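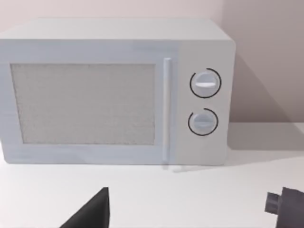
Lemon rice for a crowd, how do you keep it from clumping?

tamarind_tess
I made lemon rice for 42 people at our temple picnic and I'm still so happy about it! Mustard seeds, peanuts, curry leaves, loads of turmeric. The flavor was lovely but the bottom of the tray went into one big lump. What do you all do?

Ustyna Horobets
Oh I love lemon rice! Spread the cooked rice on a wide tray with a spoon of sesame oil and leave it alone until it stops steaming. Then the lemon. I use 3 green chilies per big pot, slit, and my kids still ask for more.

grundham_cook
Disagree on the oil. It coats the grains and the lemon just slides off. I cook with less water and mix while warm, never had a lump.

Ustyna Horobets
We must like different rice then, haha. Mine is sona masoori and it's soft to begin with. With basmati I'd skip the oil too.

peanutpodi
Basmati in lemon rice?? No no no. The smell fights with the curry leaves. Sona masoori every time, and fry the peanuts separately so they stay crunchy!

grundham_cook
I've made it with basmati since February and everyone at work eats it. Try it before you yell at me :)

tamarind_tess
Mine was sona masoori and I mixed it in a deep pot, so that could be the whole problem. Did you add the lemon on or off the heat?

peanutpodi
Off! Always off. It goes bitter otherwise.

grundham_cook
Off the heat, we agree on something.

tamarind_tess
Great, I'm doing a half batch on Saturday with the wide tray, and a little bowl with no oil to compare. So excited!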